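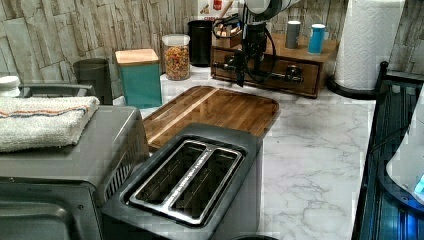
The kitchen counter, toaster and toaster oven end.

Ticket: Wi-Fi drops in the kitchen, fine everywhere else
Opened by: Sadia Chaudhry
Product: Nurinix router plus one Zakura satellite
Provider: Falard, 800 Mbps plan
Status: Solved (I think!)

Hi all. I'm putting this in as one long log and adding to it as I go. I've already been through the phone menu twice and I'd like to have everything in one place the next time somebody asks me whether I've tried turning it off and on again. I have. Many times. It's practically a hobby.

What's going on: I work from home and I take most of my calls in the kitchen. Since the start of September my laptop and phone both lose the connection in there, usually for a minute or so, and then it comes back like nothing happened. The Wi-Fi icon stays on the whole time. Full bars! But pages stop loading, calls freeze, and the radio app goes quiet. In the living room (where the router is) and upstairs in the bedrooms I've never seen it happen once.

Setup: the router sits on the bookshelf in the living room, wired to the Falard box. The satellite is in the hallway, plugged into the outlet by the coat closet. Both run whatever firmware they picked up on their own over the summer. I didn't touch any settings in August, and I went back and checked that with my sister, who is the only other person with the password. She says she didn't either.

First round of tries

Restarted everything in the order the Nurinix page tells you to: Falard box first, wait for the solid light, then router, then satellite. Good for the rest of the morning. Dropped again during lunch.

My first guess was the microwave, like everybody's first guess. I ran it on purpose with a mug of water in it and a speed test going on my phone. It slowed down a little but never dropped. Tried it again with the laptop on the 5 GHz band and saw no change at all. So I'm fairly happy crossing that off, and yes, I did make tea out of the water.

Moved the satellite to the kitchen end of the hallway. Worse, if anything. I had three drops before dinner, and the light on the satellite went amber for one of them. I don't know if amber means weak signal or updating – the leaflet says one thing and the app says the other. If someone from Nurinix reads this, please pick one.

Second round

I started writing down the times. I should have done that first, and I know that's the advice in the sticky post, but I skimmed it. Anyway, the drops weren't lining up with anything I was cooking or running. They were lining up with me walking. I'd start a call in the living room, wander into the kitchen to refill my coffee, and a minute or two after sitting down at the table it would freeze.

That got me looking at the device list in the app while I walked back and forth like a crazy person. When I left the living room the phone stayed on the router. Halfway down the hall it hopped to the satellite. Then when I got into the kitchen it hopped back to the router, and then to the satellite again, and somewhere in that back-and-forth it would lose its address and sit there doing nothing with full bars. The laptop did the same thing, just slower.

So I turned off fast roaming in the advanced menu (it's under Wireless, then More, then scroll way down). That seemed better for an afternoon. I got excited and posted on here that it was solved. It was not solved. Sorry to the person who marked it as the answer, I've unmarked it now.

I also called Falard, mostly to be thorough. They ran a line test while I was on the phone and it came back clean. The guy was nice about it and didn't try to sell me anything, so credit where it's due. He did ask if I had tried turning it off and on again.

Where I got stuck was the address part. With roaming off the devices held on to one unit, but every so often one of them would still go dead for a minute, and when I looked at the laptop's network page in the middle of a drop, the router address listed there wasn't the usual one. It was close, but different. I took that to mean the satellite was handing out its own addresses, only I'd set it up as a plain satellite and the app swore up and down that it was one. I asked here if that was even possible.

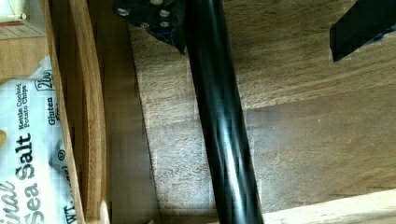 Humaira Paracha replied that yes, it's possible, and that she'd had the same thing with a Zakura satellite on a different brand of router. According to her, the app shows the mode you picked during setup, and the satellite can go back to router mode by itself after a firmware update, without the app noticing. She told me to skip the app completely, type the satellite's own address into a browser, and look for a switch called DHCP server. If it's on, turn it off, save, and unplug the satellite for a bit before plugging it back in.

Well, it was on! The app still said satellite mode, cheerful green check mark and all, and there was the switch in the browser page, on. I turned it off, saved, unplugged, had a snack, and plugged it back in. The laptop picked up the right router address straight away. The phone was stubborn and I had to make it forget the network and join again, which then meant typing the password on a phone keyboard, and my password is long, and I got it wrong twice.

Current state

No drops for five days, with calls every one of those days, including one long one from the kitchen table and one where I walked the whole length of the house on purpose. Fast roaming is back on. The satellite is back at its old spot by the coat closet.

Still open: the auto-update setting on the satellite. Humaira said hers flipped back again after the next update, so I've switched updates to manual for now, and I don't love that. If Zakura has put out a version that keeps the mode, could somebody post the version name here? The download page only says "stability improvements."

Also, the amber light. I'd still like to know about the amber light.

Leaving the ticket as solved, but I'll reopen it if the kitchen goes quiet again.

Sadia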